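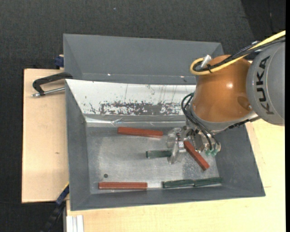 Rocío Leiva wants to know why on earth I don't keep the blocks in drawstring bags like everybody else with a block collection and a small flat. Fair question Rocío, and you're getting a whole thread for it, sorry

Bags are lovely until you want one particular green bar and it's at the bottom. Then you tip the lot out, it sounds like a lorry shedding its load, and the neighbour's dog starts up. I did bags for two years. I'm a bin person now

Big grey open bins, flat on the boards, nothing stacked on top. Reds and greens together in the one bin, with the second bin right behind it. You can see what you've got without kneeling down, and at my age that counts for a lot

I know some of you sort by colour. I did sort by colour! I had a red tub and a green tub and a blue tub and it looked gorgeous for one afternoon. But people build with all the colours at once so every tub was on the go all the time and by teatime it was soup

So now it's by shape. Bars with bars, any colour. Arches somewhere else. Cubes in the old biscuit tins (don't write in about the biscuit tins, I've had those since before I moved to Montoya Road and they're staying)

Somebody asked about the reds. The bars I like best are that brick sort of red, a proper terracotta-chimney colour, next to a really dark green. Much nicer to live with than the screaming primary ones. The Gratier sets used to come in shades a bit like it but the newer ones have gone very tomato

Whole collection is 395 pieces as of last month's tidy, and yes I do know the exact number, I write it inside the cupboard door in pencil. It was 396 in the autumn. There is a cube somewhere in this building and I will find it

Bins: don't buy the ones with lids if you're only going to lean the lids against the wall. I paid 74 quid for a set of Clutavetti ones with clip lids and the lids have lived behind the wardrobe ever since. Plain straight-sided ones do the job

And get them bigger than you think. A few bars in a big bin looks daft in the shop but you want room to get both hands in and rummage. If it's full to the top it's a bag again

Ooh and floors. A dark short carpet is brilliant for blocks. Quiet when they drop, and the red ones show up straight away. Dark green on dark carpet, less so. I have found several with my heel

For building on you want something hard and flat though, so pale wood boards laid over the carpet. Mine are the shelves out of a Bravance unit I never put up. They don't wobble if you get the edges down properly, and both colours look smashing against them

Rocío Saavedra (different Rocío, there are two of you and it's causing havoc in my replies) says she puts hers through the dishwasher. NO. Damp cloth, wipe, leave them out on a towel overnight. I'm still upset about it

The tidy itself takes me 20 minutes on a good day. Bars first as they're the quickest, then arches, then the fiddly little stuff with the radio on. I don't line anything up inside the bin, they can lie how they like

What I haven't solved is the long planks. They stick out of everything. I had them in an umbrella stand for a bit and it fell over. Open to ideas, as long as the idea isn't bags

Someone's just messaged to ask if around 200 pieces is enough to start with. Loads! Start with fewer if you want. You can build a decent tower from one bin of bars and a bit of patience

Next big clear-out is in May, when I'll be getting rid of the spare tubs and those clip lids, free to anyone who can carry them down two flights. Leiva gets first refusal. She'll say she doesn't need them, she's got bags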